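ok just finished the Mtshali documentary, all 107 minutes, no bathroom break. thoughts while my tea gets cold

so the claim is the singer never drowned at Galtbridge in October, he's running a guesthouse under the name Ravel?? and the proof is one voicemail. ONE

Lesego Khumalo directed it and she's good, the first half hour is great. then the handwriting guy shows up and its downhill
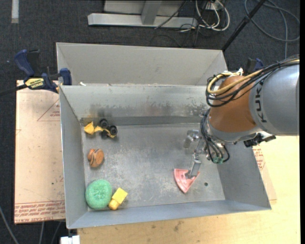
also the ex-drummer says 3000 people were at the last show. the poster they zoom in on says capacity 991. did no one on the edit catch that

the sister's interview tho - she just wants them to stop calling her. definately the best five minutes in it

part two is on Grernent next month. yes i'll watch. no i dont believe a word

anyone got the voicemail without the music over it?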